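Section 5. First Floor-Level Task: Brush and Dustpan

This section covers the first two-arm job on the Gremasow home build. Finish Section 3 (wiring) and Section 4 (arm homing) before you start. Both arms must be bolted down and both grippers must open and close from the keyboard without error messages.

The task is to sweep scraps into a dustpan and tip them into a wastebasket. It uses both arms at the same time, and it shows up most mistakes in mounting and cable routing before they can do harm. Allow an evening for the first pass.

5.1 What you need

The assembled base with left and right arms
A hand brush with a handle the gripper can close on fully
A dustpan with a long handle
A small open wastebasket
Scrap paper and thin cardboard, torn up by hand
Cable ties and a soft marker pen
The laptop with the Tambunan control program installed, version 3 or later

Do not use sand, coffee grounds, sawdust or anything else fine enough to get into the joints. Do not use liquids of any kind.

5.2 Preparing the floor

1. Choose a hard, flat floor. Tile and sealed wood both work. Carpet does not, as the brush drags and the arm will stop on overload.

2. Clear the area the arms can reach. With the arms stretched out, the reach on the standard build is 800 mm from each shoulder. Furniture can stand next to this area, but the arms must be able to pass it.

3. Put the base in position and lock the wheels. Push against it by hand. If it rolls or rocks, fix that first.

4. Set the wastebasket on the far side of the sweeping area. A wall behind it will keep it from sliding when the pan touches the rim.

5. Mark the position of the base and the wastebasket on the floor with tape or the soft marker. You will need to return both to the same place every time you replay a saved motion.

Note: If you are working in a bedroom or other small room, close the door before you power up. A door that swings into the reach area counts as an obstacle.

5.3 Cables

1. Follow each camera cable from the wrist module back to the hub. There should be slack at every joint when the arm is fully stretched.

2. Turn each wrist through its whole range by hand with the power off. Watch the cable while you do it. It must not catch on the gripper fingers or on a screw head.

3. Tie the cable to the arm below the elbow. Leave the part above the elbow in a loose loop.

Caution: Do not pull the loop tight to make it look neater. A tight cable at the wrist will work its way out of the socket and the camera will drop out in the middle of a motion.

5.4 Gripping the tools

The left arm holds the brush and the right arm holds the dustpan. You can swap them, but the sample motions that come with the program assume this arrangement.

1. Start the control program and select Manual.

2. Open the left gripper. Hold the brush with the bristles pointing down and put the handle between the fingers, near the top. Keep your own fingers above or below the gripper and never between its jaws.

3. Close the gripper slowly until the handle no longer turns when you twist it.

4. Do the same with the dustpan on the right. Hold it by the pan while you close the gripper on the handle.

5. Lower both arms until the bristles and the front lip of the pan are just clear of the floor. Press Save Pose and name the pose START.

If a handle is too slick to hold, wrap it with one layer of rubber tape. Two layers make it too thick for some grippers. The foam sleeves sold by Ollberg fit as well, but they have to be cut to length.

5.5 Teaching the sweep

1. Drop a small handful of scraps between the brush and the pan. Use pieces larger than a thumbnail for the first attempts.

2. Select Teach and move the arms with the hand controllers. Bring the pan lip down to the floor first and hold it there.

3. Bring the brush down behind the scraps and draw it toward the pan in one slow stroke. Lift it, move back, and repeat. 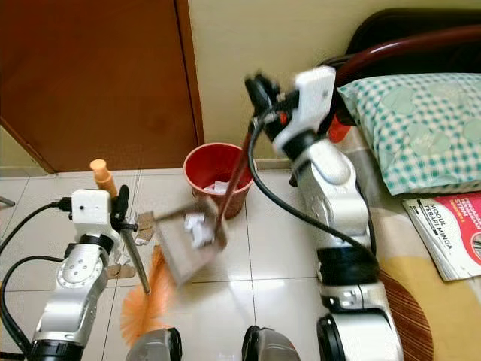 4. When the scraps are in the pan, tilt the pan back slightly so that they rest against the rear edge. Paper slides out easily if the pan is held level.

5. Raise the pan above the rim of the wastebasket before you move it sideways. Most of the tipped baskets we have had came from moving sideways too early.

6. Turn the wrist to empty the pan. Wait one second, then turn it back.

7. Return to START and press Stop. The program saves the recording under the next free number.

Leftover pieces on the floor do not spoil a recording. Keep it if both arms moved smoothly and neither tool slipped. Delete it if you had to touch a tool by hand partway through.

5.6 Replaying

1. Put the base and the wastebasket back on their marks.

2. Set the speed to the lowest setting.

3. Stand behind the base with one hand on the stop switch and press Replay.

4. If the first replay is clean, raise the speed by one step and try again. Do not go above the middle setting for this task.

Warning: Keep children and pets out of the room during replay. The arms repeat the saved motion and will not stop for a hand or a foot in the way.

5.7 Common faults

Error 211, left or right: The gripper closed without meeting anything. The handle has slipped out or was not seated. Open the gripper and repeat 5.4.

Brush skips over the scraps: The bristles are too high. Lower the START pose a little and record again.

Arm stops with a hum: The brush or pan is being pressed into the floor. Hit the stop switch, support the arm with your hand, and lift it clear before you reset.

Camera picture freezes: Check the plug at the wrist module first, then the hub. On older builds with the Sotton hub, use the port nearest the power socket.

Pan drifts to one side: The screws on the wrist joint cover are loose. Tighten them evenly, going across from one to the next.

5.8 Shutting down

Lower both tools to the floor before you switch off. The arms have no brakes and will sag when the power goes. Take the brush and pan out of the grippers and leave the jaws open.

Corrections to this section go to Zaid Twal. The current drawing for the wrist mount is number 2641, updated in April. Section 6 covers folding a towel on a table.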